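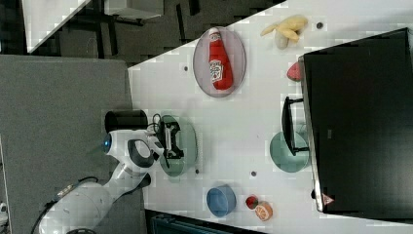

2022-12-31
By Weerasinghe

Closing out the year with a few notes on data collection at Kavthorpe.

1/ We started recording kitchen tasks in September. The goal was 1,000 usable episodes by today. We have 1,299.

2/ Plates and bowls went fine. Round food was harder. The strawberry rolls, and a rolled strawberry usually means a restart.

3/ We kept over 700 episodes with a fumble and a recovery in them. The first policy was trained on clean runs only and froze whenever a grasp slipped.

4/ Layout gets reshuffled every 10 episodes. Before that we moved things when we felt like it, and the model learned where the banana lived – it reached there even with the banana gone.

5/ Labels are one short sentence per episode. "Put the ketchup on the green plate." Two of us wrote them differently for weeks and I'm still fixing that.

6/ Oven door episodes are next. The handle needs slower motion than my hands want to give it. Koldale is lending us a second operator for January.

Recent
Prirker gripper pads, three months in
Naming your episodes
Koldale visit notes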